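FOR IMMEDIATE RELEASE – January

Harnach Puts the Whole First Project in One Box

Costello, the yarn and craft shop, will begin selling the Harnach beginner box this month, for people who have been meaning to take up knitting since roughly the last time they meant to take up baking.

The box holds yarn, needles, a pattern and the small packets that usually have to be hunted down in four different aisles. It was put together by Harnach and tried out over the winter by 113 households, most of which had at least one unfinished scarf in a closet. The scarves were not entered into the study.

"Beginners buy the yarn, go home and find out they needed nine other things," Harnach said in a statement. "Then they put the yarn in a drawer. We have nothing against drawers, but we would like to sell a second ball."

Testers were asked to unpack and repack the box wherever they normally do their crafts. Harnach had pictured a table with good light. The bed won easily, followed by the couch and, in one report, a parked car. 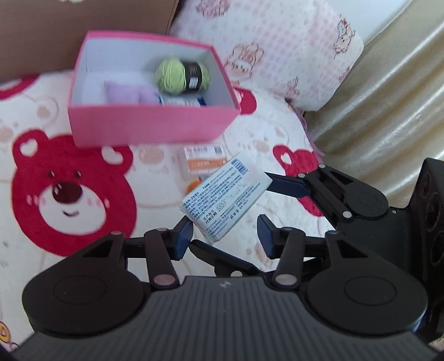 A pink box open on a bear-print bedspread, with light green yarn inside and a small white package held in front of it.

The testing led to changes. The pattern, once a single sheet folded to the size of a postage stamp, is now a booklet that lies flat. The instructions have been rewritten by Cumine, the pattern publisher, which took out every abbreviation it could bear to part with. It kept four – they are explained on page one and again on page two, for those who skip page one.

A first run of 1,495 boxes has been packed. Costello will carry them in its store and by mail order, and the first 100 buyers will get an extra ball of yarn. It may not match.

A crochet version, called Vikel, is planned for later in the year. Harnach says it will come in the same size box, so that the two can be ignored on the same shelf.

Yarn shops that wish to stock either box can contact the Harnach trade desk. Sample boxes are available to press on request, and finished scarves do not need to be sent back.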